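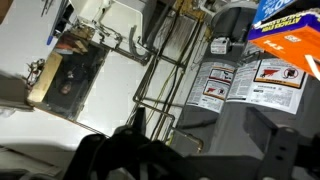
3.2 Gripper mounting, camera alignment and upkeep

All trials used the same manipulator, a seven-joint arm on a wheeled base built at Vudberg and referred to below as the Vadel platform. The arm carries a black gripper and a small color camera fixed at the wrist. Because the rest of the paper depends on the wrist view being repeatable from one site to the next, the setup and upkeep of this part of the machine are given in more detail than is usual.

The gripper is attached to the tool flange through an adapter plate. In the first version of the plate the bolts were reached from the side, and the hose bundle had to come off before the gripper could be removed. The current version is bolted from the front. Removal and refitting now take 20 minutes, including the alignment check described below. Bolts are tightened in a cross pattern and marked with paint so that any turning can be seen without a wrench.

The camera is set so that the fingers occupy the lower part of the view. This costs usable area, and in tight spaces the cost is real: in Figure 1, where the gripper reaches toward a gray water heater, the fingers hide the floor beneath them and are slightly out of focus. We kept the arrangement for two reasons. The finger position can be compared with the joint readings at any time, and the small round holes in the finger surfaces serve as fixed points for checking the camera mount. A camera placed farther back gave a cleaner view in the lab but struck door frames and pipe runs at the sites.

Focus is fixed. The lens is set at a distance of 45 cm with a printed target and then locked with a drop of removable adhesive. At that setting large fittings and valve housings are easy to make out, while small print is not. The two warning labels on the tank in Figure 1 can be located, and their pictograms separated from the text blocks, but the text itself cannot be read. Label reading was therefore left out of the task set. Tests with an autofocus lens were stopped early -- the lens hunted between the fingers and the background whenever the gripper moved.

Alignment is checked before the first run of each day and after any contact that trips the force limit. The arm is moved to a stored pose in front of the target, the finger holes are located in the wrist view, and their positions are compared with the reference values. If the error is above the limit, the camera bracket is loosened, reseated against its two pins and tightened again. If a second check also fails, the bracket is replaced. Software correction of the offset is possible but was not used, as it tended to hide a bracket that was working loose.

Utility areas put demands on the cable routing that the lab did not. Rigid pipes, flexible connectors and hanging wires often share the same narrow space, and a loop of camera cable can catch on any of them. The cable was moved to the inside of the forearm and held by short straps, with slack left only at the last joint. A breakaway connector was added at the elbow. Approach paths were also limited so that the wrist could turn no more than a half turn while the gripper was within reach of gas piping or a control valve. Contact with either was not part of any task, and a stop volume was drawn by hand around them at each site before the arm was powered.

Routine service follows a count of gripper cycles, one cycle being a full close and open. After every 50 cycles the finger faces are wiped with a dry cloth and looked over for chips. After 2000 cycles the fingers are taken off, the guide rails are cleaned and greased, and the drive belt tension is measured. Dust and scraps of insulation were the main source of trouble. They collected in the rails and raised the closing current by up to a third before any change in motion could be seen, so the closing current is now logged with every grasp and used as an early sign that cleaning is due.

One repair interrupted the study. In September the right finger began to stop short of its commanded position. The Golunell motor driver reported no fault, and swapping it for a spare changed nothing. Tín Trình traced the problem to a worn key on the drive shaft, which slipped only under load. The key was replaced with a steel one made in the Zeman shop, and Tươi Võ repeated the full alignment procedure before trials resumed the following Tuesday. Data taken between the last good check and the repair were discarded.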